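Zanunus and the missing fault

November 26, 2019

I have been putting off writing this up, mostly because Irén Dobos asked me to wait until she had read the logs. She has read them now. The logs say everything was fine, so I may as well get on with it.

Zanunus is the name Veltaten gave to its hotel room project. Two arms, one guest room, a list of chores. I was invited to watch because I had written something rude about their first press release, and I suppose they thought a day in the room would soften me up. It didn't, but I did come away with a better complaint than the one I arrived with.

The fault is easy to state. One arm has a grip on something, the other arm has a grip on the same thing, and one of them is told it has let go when it hasn't. The software then plans the next move as if that arm were free. In September this cost them a torn lining, and according to Irén the arm kept pulling for 21 seconds before a person hit the stop. The status screen stayed green the whole time.
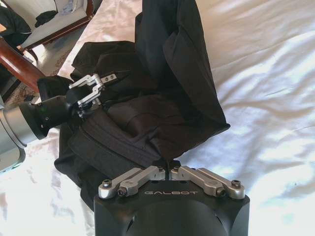
Filed under: Faults and near misses

Clothes on a bed are the worst case for this. With the black garment, one gripper had a gathered edge pinched and lifted while the fingertips of the other were right up against a lower fold. Now ask the software which of the two is holding it. Touching and holding feel much the same to a sensor that only knows how far the fingers have closed, and a fold of cloth is thin enough to look like nothing at all.

Veltaten's answer is a force limit. If the pull goes over the limit, both arms freeze. I asked what the limit was and was told 70 percent of some internal number, which told me nothing. I asked what happens below it. Aranka Szabó, who wrote that part of the code, was straight with me: below it, the arm pulls. She would like a second check, one that opens the fingers a little and looks at whether the cloth moves. It has been on the list since before the torn lining.

I was also told that the handover routine had passed 400 runs on the bench without a false release. Fine. What was on the bench? Foam blocks, mostly, and a plastic bottle. None of those has a hem. I don't count 400 runs with a foam block as evidence about a pair of pants, and I said so, and there was a bit of a silence.

The other thing that bothers me is the log format. It records what the software believed and when. If the software believed the fingers were open, the log says open. So after September they had a clean log and a ripped lining, and the first report blamed the lining. Irén got that changed to "cause not established," and I gather she had to argue for it.
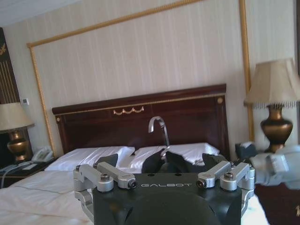 Hard things are no safer

The usual reply is that cloth is special and rigid objects behave. I don't buy it. A chrome faucet, with black finger pads closed around its base, is smooth and shiny and has a long curved spout sticking out to one side. If the grip is off by a little, that spout gives the thing a fine lever to turn on. The width reading won't tell you it has started to rotate, because the width hasn't changed. With cloth the software can think it is holding nothing. With metal it can think it is holding well.

And there are table lamps on both sides of that bed, one with a fringe of little beads on the shade. I would not want to explain that to the hotel.

Vestergaard, who make the stop button Veltaten uses, have nothing to answer for. The button works when pressed. My objection is that a person pressing it is currently the only part of the system that notices a false release, and the plan for next year is to take the person out of the room.

Aranka's check is supposed to go in with the next update. Irén wants it tested on real clothing, with the old software run beside it on the same pieces, and she wants a separate camera recording so the log has something to disagree with. I'd add a slippery metal object or two. If they do all that I will go back and look, and I'll bring my own jacket, an old one.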